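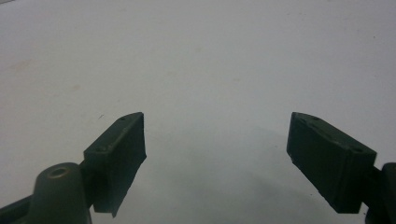 Figure 2. View from the hand-held gripper with the fingers open over the white work surface.

3.2 Collecting demonstrations by hand

We came to the hand-held gripper by a rather roundabout path. Our early demonstrations were all gathered by remote control, with Zariņš or Sarpong steering the arm from a desk across the lab, and while the trajectories were perfectly usable, the work was slow and a bit wearing on the shoulders. A person who can fold a tea towel without a second thought becomes oddly timid when asked to do it through a pair of joysticks, and that timidity found its way into the data as long pauses and small, fussy corrections that the policy then learned to copy.

The hand-held tool, which we call Skodden, lets the demonstrator simply walk up to the table and do the job. Its two dark green fingers carry flat inner faces and stay in view of the camera (Figure 2), so that the gap between them can be read from the picture itself. We were keen on this arrangement from the start – it meant that the policy would see much the same thing during training as it would later see on the arm, whatever the colour of the bench or the habits of the person holding the tool.

Five demonstrators took part, and between them they recorded 1097 demonstrations across three tasks. Each was asked to begin with the fingers open, to move at whatever pace felt natural, and to carry on after a fumble instead of starting over. We kept the fumbles. Agbeko had argued for throwing them out, and we did try a version of the training set without them, but the recoveries seemed to us too valuable to lose, and we return to that comparison in Section 5.

Remote control has kept its place in the project all the same. For motions near the limits of the arm's reach, a demonstrator working by hand will cheerfully do things that no joint configuration can reproduce, and we found it kinder to everyone to gather those portions on the arm itself.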